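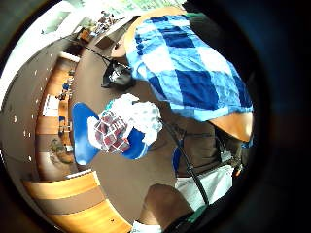 Sendora reckon we should stop judging the kit on day one and give it a fortnight, because in their words the first week is "all straps and swearing". Fair enough, they did warn us! So this is week two of the trial, September, and I'm writing it up over a cup of tea before I forget which gripes were real.

For anyone picking this up cold: Sendora hire out the Flilport kit, which is the hand-held gripper, the wrist unit, the cable and the recording software, all in one go and billed monthly. We're trying it to see if it's worth having at Skollness for good or whether we carry on with the thing we bolted together ourselves (which I'm fond of, I admit, but it does eat screws).

Good bits first. Setup is down to 5 minutes now, with the calibration card and everything. The software no longer loses the wrist unit every time I sneeze – that was the firmware update, so do that before anything else if you unpack a fresh one. We've got 113 takes saved off this morning's session and only 2 came up with the red "check timing" flag. I'm chuffed with that. Last week I was binning them by the handful.

Less good: the cable. I keep going back and forth on it. It's light, and the plug is a proper locking one, but if you clip it at the elbow it tugs when you reach down low, and if you don't clip it you end up thinking about it the whole time. Best so far is down the side with plenty of slack. Have asked Sendora if there's a longer one. They say there's a Mladenović lead that fits, sold separately (of course it is).

Battery: they claim 90 minutes, and I got that once, with the screen dimmed. Otherwise plan on swapping at the tea break.

Strap padding wants replacing too, it's gone shiny already.

Still to do
- soft objects again, bags and cloth, with the finger pads swapped over
- ask what happens to the price after the trial, the quote is very quiet on that
- export a batch in the old format and see if our scripts choke
- charge BOTH batteries before going home, me included in this telling-off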